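I want to write some posts about neck pain and headache, because many people in my clinic ask me the same thing. I am a physical therapist. English is my third language, so please be patient with me.

**1/** A patient comes and says: "My head hurts, so the problem is in my head." Sometimes yes. But there is one kind of headache that starts in the upper neck. The name is cervicogenic headache. It is not rare, and it is often treated for years as something else.

**2/** The pain usually begins at the back of the skull, on one side, and travels forward to the eye or the temple. It mostly stays on the same side. If you turn the head or keep it in one position for long, it gets worse. Migraine can do some of these things also, and this is where the confusion begins.

**3/** I am writing about it now after a discussion with my colleague Noreen Marwat. She had a patient, 36 years old, with headache for 4 years. He agreed that we talk about his case without his name. He had tried 2 different preventive medicines for migraine and neither one changed much.

**4/** Noreen did something simple. She bent his chin fully to the chest and then turned the head to each side. This is the flexion-rotation test. To the right he had normal movement. To the left he stopped very early, and he said, "This is my headache."

**5/** When a test brings the familiar pain, I pay attention. Not any pain. If I press hard on your neck it will hurt, and it means nothing. The question I ask is always: "Is this the pain you know?"

**6/** A small warning about the test. It should not be done on a person with a recent injury before fracture is excluded, and not on a person with rheumatoid arthritis in the neck without asking the doctor first. Please do not try it on your brother at the kitchen table.

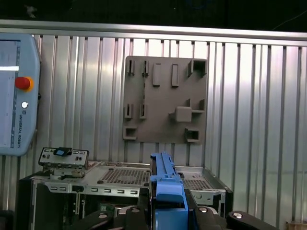 **7/** About treatment. Noreen used gentle mobilization of the upper joints, and she gave exercises for the deep muscles in the front of the neck. The exercise looks like almost nothing. You lie on your back and make a very small nod, like you say yes to somebody in a quiet room. You hold, you rest, you repeat.

**8/** Patients are disappointed with this exercise. They expect to sweat. One man told me, "For this I took the bus?" But if the big muscles at the side of the neck become hard, you are already pushing too much, and the deep ones are resting.

**9/** The patient wrote a headache diary in a normal school notebook. I prefer this to the apps. He wrote the hour it started, the side, how strong, and what he did before. After some weeks we could see that the bad days came after long driving, and we had not asked enough about driving at the first visit.

**10/** So they changed the car seat. More upright, and the mirror a little higher, so that he notices when he sinks down. It cost him nothing. I wish I had thought of it first, but it was his wife's idea.

**11/** How is he now? He has fewer headaches and they are shorter. He still has some. I cannot tell you that the mobilization did it, or the exercise, or the seat, or only time. It is one patient. I get nervous when people write "cured" after one patient.

**12/** Somebody asked me yesterday if an MRI of the neck would show this. Usually it does not help much. Many people without any pain have changes on the MRI. I have seen patients become more afraid after they read the report, and then they move the neck less, and it becomes more stiff.

**13/** When you should not wait for me or any therapist: a sudden headache that is the worst of your life, headache with fever and stiff neck, weakness or numbness in the face or arm, trouble speaking, double vision, or new strong neck pain after an accident. For these you go to the emergency room.

**14/** Also, if you take painkillers on many days of the month, tell your doctor. The tablets themselves can keep the headache going. People are ashamed to say how many they take. I understand this, but we need to know it.

**15/** I have received questions about pillows. I have no favorite pillow. If you wake up without pain, you have the right pillow, also if it is old and ugly. If you wake up with pain every morning, try a lower one for a week before you buy something expensive.

**16/** Next time I will write about dizziness and the neck. It is a more difficult subject and I need to read some papers again. Noreen has promised to check my text, and also my commas.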